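Selling at craft fairs > General chat
Thread: Do you mail orders after a show or make people carry them?
11 replies - 171 views

marlpot_studio
I make stoneware, mostly mugs and big serving bowls, and I've got my first two-day show in March. A friend who does leather keeps telling me to offer "buy now, we mail it" at the booth. People love a big bowl until they picture walking around with it for four hours. But then I'm the one packing until midnight, right? Does anybody here do this, and what do you charge?

TemitopeB
Yes, every show, and I wouldn't go back. Last time out I took 24 mail orders on the Saturday alone and I'd guess most of those would have been "we'll come back later" people. They never come back later. I charge a flat rate, written on a card next to the cash box, and I don't haggle on it.

grunov_glass
Going to disagree with Temitope here. I tried it for a full season and the breakage ate me alive. I blow thin-walled tumblers, so maybe pottery is kinder, but I had to remake a set of six for a lady twice. Twice! Now I wrap well, give them a bag with decent handles, and offer to hold the piece under the table until closing.

TemitopeB
Grunov, no offense, but weren't you using the secondhand boxes from the grocery store? Double box it. Two inches of paper on every side, and shake it. If you hear anything, open it back up.

grunov_glass
None taken, and yes I was, and I still say flat rate is nuts. I had an order going clear across the country that cost me more in postage than I made on it.

oduk_yakubu
Somewhere in the middle. I ship anything over $100 for free and charge actual postage below that. It nudges people up a little too - I've had folks add a spoon rest just to get over the line.

marlpot_studio
Ooh, I like that. I have spoon rests. How are you collecting addresses? I can't read my own handwriting, let alone a stranger's.

oduk_yakubu
Index cards, and I make them print it while I stand there. Read it back out loud, zip code included. I've had exactly one go astray and that was an apartment number.

dastum_dee
We do it as a group, five of us share a packing table after the show closes. I think our record is 114 parcels over one weekend and we were all in terrible moods by the end of it lol
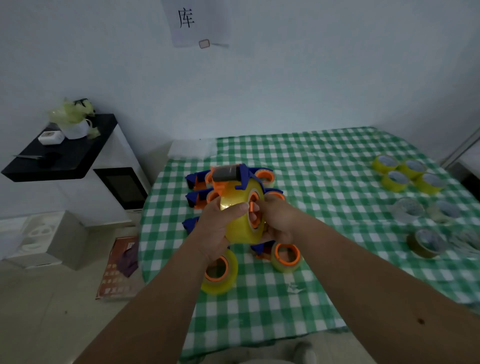
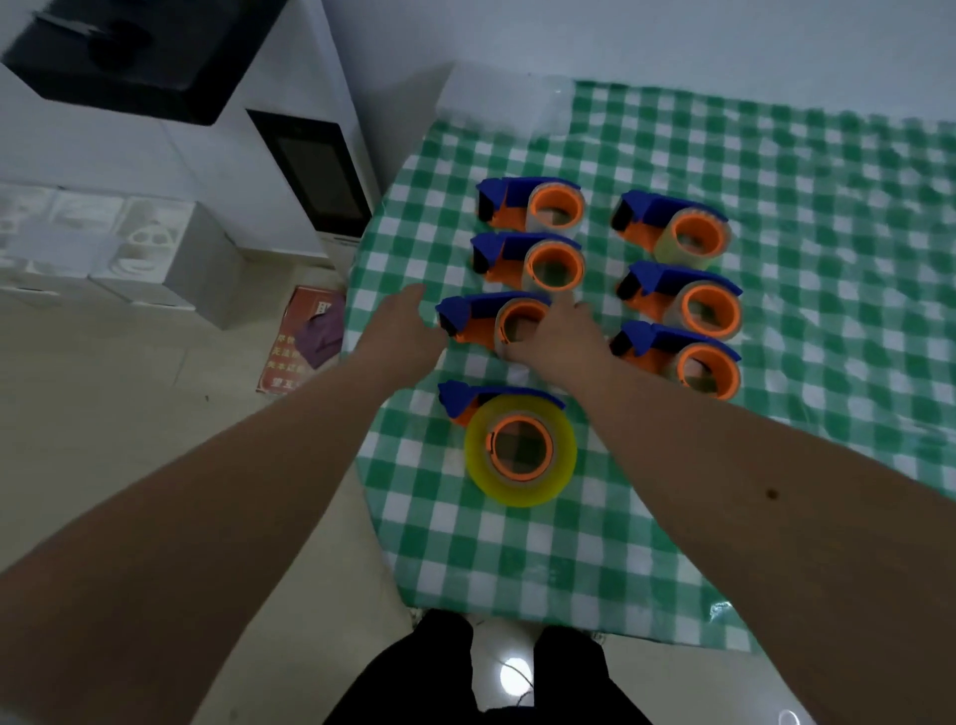

My two cents on the midnight packing thing is to do all of one job, then all of the next. Wrap everything, box everything, and only then start closing boxes. It sounds fussy but we got so much faster once we quit finishing one parcel at a time. And get your tape dispensers loaded first - the blue and orange ones on the checkered cloth are the kind I mean, with the handle - so you don't have to stop for tape with a box half shut and the flaps popping up at you. Labels go on last, and one person does all the labels. We had two people on labels once and a man in Ohio got somebody else's butter dish.

grunov_glass
Did he send it back?

dastum_dee
He did not. He said he liked it better.

TemitopeB
Agree on one person for labels. Don't agree on closing everything at the end, I like to seal each box while I still remember what's in it. I write the order number on the flap AND the side.

haltero_home
Question for the flat rate people, do you count your own time in it? I put in a couple bucks a box for supplies and nothing for me and I'm starting to feel dumb about it.

TemitopeB
Mine covers boxes and paper and a bit of time. Not enough time, if I'm being fair. Raise it a dollar and see if anybody blinks.

marlpot_studio
OK, going to try Yakubu's $100 thing with index cards and order double boxes this week. Grunov, I'm also stealing the hold-it-under-the-table idea for the people who won't pay postage. Will report back after the show.

Share (4) | Report thread
Contact the moderators | Back to top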